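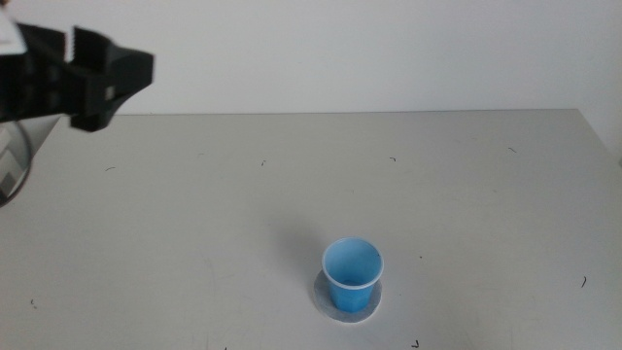 Questions about Skillport evening classes

How do I sign up?
Write to Marisol Doucet with your name and the class you want. The fee is 20 per evening, and you pay at the door.
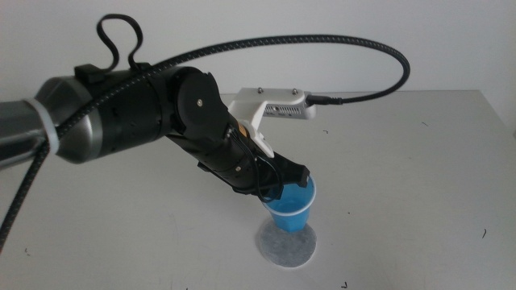
We accept cash and cards. If you must cancel, please tell us before 18:00.

Do I need experience?
No. Bread for beginners starts from zero. For the pastry class you should already know how to make a simple dough.

What should I bring?
An apron and a box for your bread. We give you 500 g of flour.
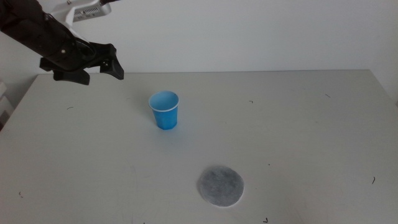 Rye flour is extra, please ask Birdie Ferreira.

Last updated: September
Contact | © Skillport | Back to top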